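The Blue One

The machine came on loan in January, in two crates, and the man who set it up told Ljubica Hoxha it would need patience for the first month. After that, he said, it would mostly look after itself. He had her sign in three places and left a number to call in Prerkau.

She called it Kolev, after a foreman she had worked under at the Hulus laundry. The old Kolev had stood at the end of the line with his hands behind him and watched the women fold. Ljubica had folded hospital sheets there for 20 years, and on a full shift her table put through 2,000 pieces. She didn't think much about it at the time. You took the corners, you snapped the sheet, you walked in to meet the other woman and it was done.

Now her shoulder was bad and her daughter in Galturport had put her name down for the trial. The payment was 126 dollars a fortnight, and for that she had to let Kolev do the washing up, the floors and the folding, and write down in a book how it went.

The floors were fine. The washing up was fine if she kept the good glasses out of it. The folding was another matter.

"Start with the blue one," she told it on the first morning, and sat down in the kitchen chair she had carried in so she could see.

Kolev walked to the sofa and laid the cloth over it. It bent, took hold of the bottom edge with both hands, and stopped. She waited. It let go on one side and took hold again a little further in.

"Corners," said Ljubica. "You want the corners."

"I am looking for the corners," Kolev said.

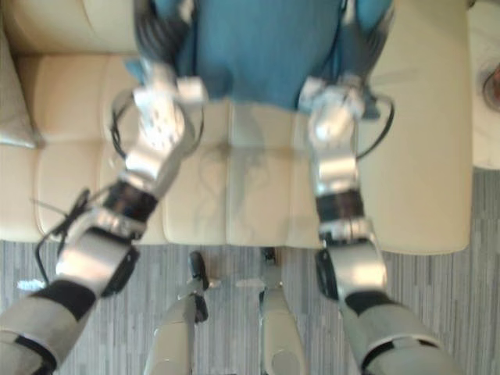
Kolev and the blue one, both hands on the bottom edge.

She drank half her coffee. When she looked back the cloth was in a long shape with one end fatter than the other. Kolev straightened up and said the item was folded.

"It isn't," she said.

"Would you like me to fold it again?"

"Yes."

It did it again. The second try was worse and the third was better. She wrote all three down in the book, with the times, because the form had a column for times. Then she got up, shook the cloth out with her good arm, and folded it against her chest in four movements. It hurt a bit on the last one.

"Did you see that?" she asked.

"Yes."

"Do it like that."

"I don't have a chest at that height," said Kolev.

She thought about this. At Hulus they had taught the new girls on the table first, flat, with no snapping, and some of them had cried over it. She had been one of them. Her first week she had done 100 pieces a shift and the foreman had counted them aloud.

So she spread the cloth out on the sofa again and showed it the table way. Smooth it down with the side of the hand. Find one corner and leave it alone. Find the next one. Bring the far edge to you and don't pull. Kolev watched with its head tipped down. When she had finished she undid it all and stepped back.

It took eleven minutes. One corner stuck out by the width of a thumb.

Ljubica wrote eleven minutes in the column. In the space for comments she put "passable", crossed it out, and put "slow". She carried the blue one to the cupboard herself and set it on the shelf with the bad corner to the back.

"There's a basket of pillowcases," she said. "After lunch."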